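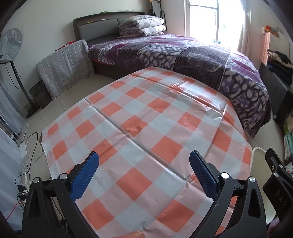 September, morning, Buchanan room

Tablecloth is on the table now. It is the checked plastic one, orange, pink and light gray-blue, article 2125 from Dandar. I ordered it in place of the Vedix cloth (681), which had become sticky at the corners.

Fold lines are still strong. The long one goes in diagonal over the table, with a small pucker near the middle, and a second crease is on the far side. There the daylight makes the plastic white and I cannot judge the colors well. One orange square left of the middle has a bump. I pressed it with my thumb and it came back.

What I tried until 9:00:
Flat hand from the middle to the sides, dry. Little effect.
Warm damp cloth, two times. Better for the short wrinkles, the long crease stays.

I do not want to use the iron. With the Jokeck cloth last year we got a dull spot even through a towel, and it never went away.

Plan: leave it hanging over the table until tomorrow, nothing on top. Then turn it over and roll it on the cardboard tube for one night, pattern outside. Please do not fold it again in the old lines.

To ask Dandar: can they send the next one rolled? Length 2762 mm, width 900 mm, if they cut to size.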